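**Pre-run check, hand comparison, bench 2 — Stamton hands vs. Gerstead grippers**
Checked by Vitalii Prokopenko, Thursday

- [x] E-stop reachable from operator side. Fine, though I'd like a second one.
- [x] Work area taped. Tape shows where the arms should stay. It doesn't stop them.
- [ ] Wrist cables tied back. **Fail.** There is slack on both sides, and a thin wire on the left lies on the tabletop.
- [x] Controller firmware matches on both arms.
- [ ] Grip force limit tested with a gauge. Vendor sheet only. I don't accept the sheet.
- [x] Floor clear where the operator stands.

The Stotari report claims 1,245 picks without a drop. It doesn't say what was picked, or how hard the hand squeezed. Our test pieces are the cloth, the blue pad and the small blue block, and I expect the cloth to be the hard one. 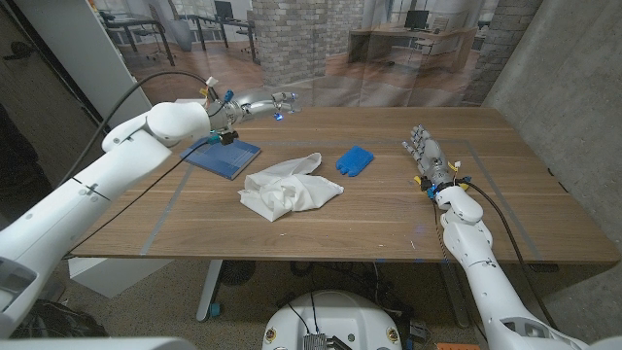 Do the fingered hands need a different force check than the two-jaw grippers?

Each finger has to be gauged separately, then the full grasp once more. One reading per hand was enough for the Gerstead jaws.

- [ ] Stop time at full speed. Run 23 logged, run 33 missing from the Holanda controller. Repeat both.
- [x] Spare fuses in drawer.

Result: hold. No powered comparison until the cables are fixed and I have force numbers I can read off our own gauge.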